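Wustitz opens hand-held gripper kit to outside orders

Sep 11, 2022

Wustitz has opened general orders for the Pasar, its hand-held gripper kit for recording household work, following a trial period limited to existing customers. The kit is intended for robotics teams that need demonstrations of ordinary chores and do not wish to tie up a robot arm for every hour of recording. Orders are accepted through the company's sales office and through its distributor, Bisstead.

The standard Pasar kit contains 2 grippers, a charging dock, a hard case and a set of spare finger pads. It is priced at $2,546. A single gripper without the case may be ordered at $589 as a replacement or as an addition to an existing kit. Both prices exclude shipping and import charges. Academic buyers should request a written quotation before placing an order, as university terms are handled separately and are not shown in the online store.

Each gripper carries its own camera above the fingers and is opened and closed by the operator's hand. The recordings are stored on the device and transferred by cable at the end of a session. The company has stated that the files can be read by commonly used training software without conversion, and that a short utility for checking dropped frames is supplied with the kit at no charge.
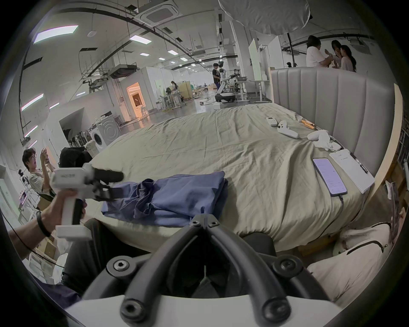
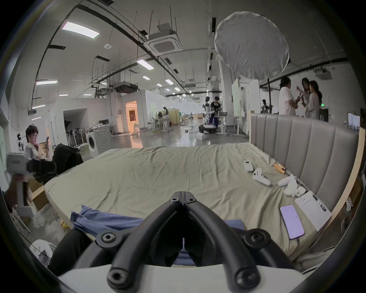
Bedroom task views from the gripper cameras.

Wustitz is offering a recording service alongside the hardware, under the name Ông, for customers who want finished data and have no staff to collect it. The customer submits a list of tasks and receives sorted recordings together with written notes on each one. Folding and bed-making have been placed in the first group of tasks, together with table clearing and the loading of laundry. Cloth is regarded as a demanding subject for this kind of work, and a crumpled blue cloth near the edge of a wide bed leaves the operator to choose where the fingers should first take hold. The small things that collect on a sheet, such as a remote control or a phone with its screen lit, are treated in the service terms as part of the setting and may be specified or excluded by the customer. Service orders are quoted by task and by number of recordings.

Delivery of kits is expected within 3 weeks of payment for addresses in the continental United States. Orders from other regions will be filled through Bisstead, which will also hold spare parts and carry out repairs. The warranty runs for one year and covers the housing, the camera and the finger mechanism. Finger pads are considered wearing parts and are not covered. Units opened by the customer for any purpose other than changing the pads will be repaired at the standard hourly rate.

Customers who took part in the trial may keep their present units and will receive the updated finger pads on request. The earlier charging dock remains compatible with the new grippers. The earlier hard case does not, owing to a change in the shape of the grip, and a fitted foam insert is available for those who wish to continue using it. Trial units are covered by the same warranty, counted from the date of the original delivery.

A revised operator manual has been posted with the product documents. It contains a new section on working with both grippers at once and a corrected procedure for setting the clocks on the two devices before a session. Customers who hold a printed copy of the earlier manual are asked to replace the pages on clock setting, as the former procedure could leave the two recordings slightly out of step.

A wireless transfer option is planned for January. It will be sold as a separate module and will fit all units shipped under the present order period. No price has been set. Requests for a loan kit may be made by research groups and commercial buyers, subject to a refundable deposit and to the number of kits on hand. Loan periods are limited to 2 weeks and may be extended once by written request to the sales office.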